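Atelier partagé Grukimari
Polycopié 7 : ranger des briques avec deux bras
Version de janvier, annule celle où l'on vissait la pince à l'envers

1. Avant de brancher

Relisez la feuille sur l'arrêt d'urgence. Elle fait une demi-page, personne n'en est mort.

Le projet Irberg tient en une phrase : prendre de petites briques sur une table blanche et les mettre dans un récipient. Un enfant le fait en mâchant autre chose. Comptez 3490 lignes de journal pour une soirée de réglages, dont deux utiles.

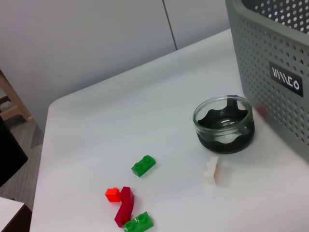
Fig. 1. Briques éparses et bol en verre, vus du poignet.

Première difficulté, le verre. Il brille, il laisse voir ce qu'il y a derrière, et le seuillage du chapitre 4 le prend volontiers pour de la table. Réglez l'exposition sur le blanc du plateau, puis notez la valeur. Sur papier.

2. Approche de la pince

Descendre à la verticale, doigts écartés, vitesse réduite. Les doigts sont longs et le calcul de collision ne connaît que ceux que vous avez déclarés. Le fichier de Nedgate en déclare un seul, prenez le nôtre.

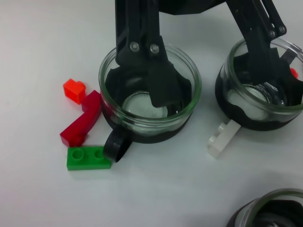 Fig. 2. Doigts engagés dans deux récipients voisins. Les briques sont à côté.

Exercice : retrouver quel décalage, en x ou en y, donnerait la position de la fig. 2. Réponse attendue en millimètres ; « un peu trop à droite » vaut zéro.

3. Deux bras, une table

Chaque bras a son repère et croit que c'est le bon. On choisit celui du bras gauche, on exprime l'autre dedans, et on ne change plus d'avis. La méthode Jaramillo, qui date de 1978, suffit largement.
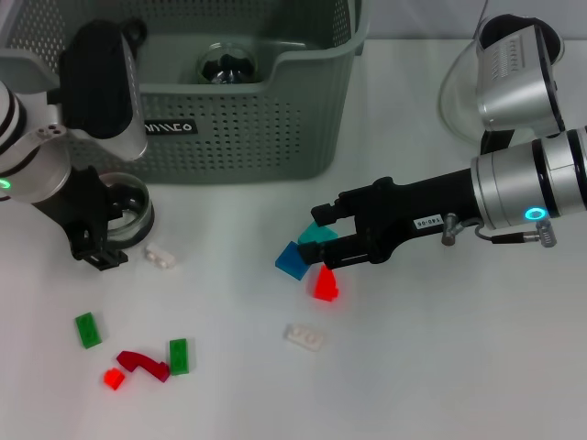
4. À rendre

Le fichier de calibration, le journal de la séance et un croquis coté de la table. Presque 2 Go de vidéo sans commentaire ne constituent pas un compte rendu.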